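## 4. Setting up the packing table

Read this section before packing the first Bredness order. It covers the table, the cartons and the return bin. Labels and carrier pickup are in Section 5.

### 4.1 What you need

- One table with a smooth, flat top, wiped down
- Cartons from the Głowacki stack, flat or reused
- Paper tape, 48 mm wide, and the Ovine hand dispenser
- Kraft paper for padding
- A safety knife with a retracting blade
- The Evilel bench scale

### 4.2 Placing the table and scale

1. Stand the table on level floor with room to walk along both long sides.
2. Press down on each corner in turn. If the table rocks, turn the foot under the low corner until it stops.
3. Put the scale at the end of the table nearest the label printer. Leave a hand's width between the scale and the edge.
4. Switch the scale on with nothing on it and wait for the zero.
5. Set the tape dispenser on the side of your stronger hand.

> **Caution:** Run cords along the floor where people do not step. A cord that has to cross a walkway goes under the rubber cover.

### 4.3 Making up a new carton

1. Open the carton square and fold in the short bottom flaps, then the long ones.
2. Tape the center seam. Let the tape run 70 mm up each end wall.
3. Turn the carton over and press on the bottom from inside with a flat hand. If the seam gives, add a second strip beside the first.
4. Line the bottom with crumpled kraft paper before anything goes in.

**Note:** The scale reads up to 9 kg. Anything heavier is split into 2 cartons and marked as one order on the packing slip.

### 4.4 Open trays and reused cartons

Small parts are easier to pick from an open tray. Old cartons with damaged tops do well for this, and there is no need to use new stock.

1. Check the bottom and all four walls. Crushed corners or a soft bottom mean the carton goes to recycling.
2. Retract the knife blade to its shortest setting and cut the top flaps away along the fold. Cut away from your body, with your other hand behind the blade.
3. Tearing the flaps off by hand is allowed for trays that stay on the table. It leaves a rough rim, so pull off the long strips and shake the tray out over the bin.
4. Leave the printing on the walls as it is. Cover old shipping labels and barcodes only.
5. Set the tray toward the middle of the table where it can be reached from either side.

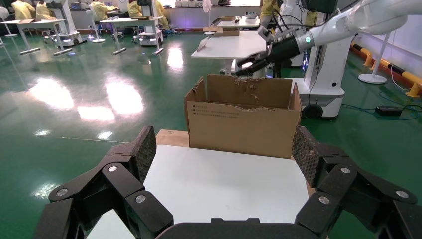

6. Fill the tray no higher than its lowest wall. Parts in sealed bags can go in together, but loose parts get a tray for each type.

> **Caution:** Torn cardboard can cut. Wear thin gloves when you reach into a tray often.

A tray made this way is never used for shipping, even with a new lid taped on. Without flaps the walls bow outward under load - two strips of tape will not hold them.

### 4.5 End of shift

1. Return unused parts to the shelf.
2. Brush paper dust and cardboard scraps off the table into the bin. Do not brush them onto the floor.
3. Retract the knife and hang it on its hook.
4. Switch off the scale.

Trays are replaced when the bottom sags or the walls no longer stand up by themselves. Report missing tape or cartons to Larasati Chong before noon so they can go on the same day's supply order.

Section last revised 7 November 2019.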